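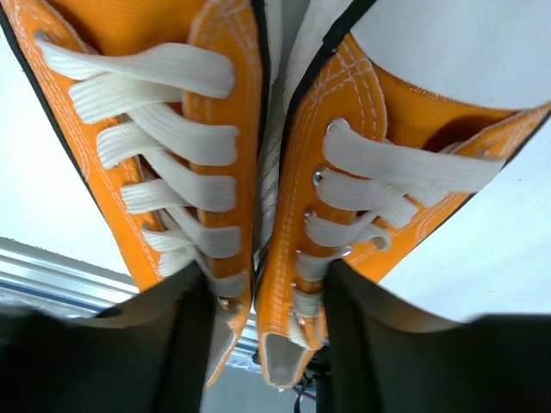
How do you stop canvas shoes from fading when you wash them?
Cold water, a little mild soap, and drying them in the shade will save most of the color.

wkwok_10
Most of the color is doing a lot of work in that answer. I've followed it to the letter with two pairs, one orange and one navy. The orange went peachy by August. The navy was fine.

Mayu Sakamoto
Orange is a lousy color for canvas, period. Sun gets it before the wash does. Where do you keep them?

wkwok_10
On a rack by the back door. There's a window, but come on, it's a window.

Mayu Sakamoto
So they sit in the sun all day and you blame the soap.

gunawardena_s
I'm not sold on either theory. Bright dyes bleed in water, cold or not. Wash them next to a white towel and look at the towel afterward. I quit soaking mine and just go at the dirty spots with an old toothbrush.

plainlaces
What about the laces? Mine are the flat ribbed kind, off-white, and they came out of the bucket kind of orange. Is that permanent?

Ruoxi Cui
Always take the laces out first. Wash them in a separate bowl. Once they've picked up dye you can try oxygen bleach overnight, but I'd spend the 4 bucks on a new set.

gunawardena_s
Oxygen bleach worked on mine, for what it's worth. Took 2 rounds.

plainlaces
Pulling them out means lacing them all back up again, flat, with no twists. I'm not doing that every month.

Ruoxi Cui
Then don't wash them every month? They're shoes.

sandamali p
Has anyone tried that Horovel canvas spray? The label says it locks in color for 4 months.

wkwok_10
Locks it in how? I'd want to see one shoe sprayed and one not, same pair, same shelf. Otherwise it's a can of perfume.

sandamali p
I only asked. I have a can and haven't opened it.

Mayu Sakamoto
Try it on the tongue first, up under the laces where it won't show if it goes dark. And keep it off the metal eyelets.

wkwok_10
Fine, I moved the rack. Still think it's the soap.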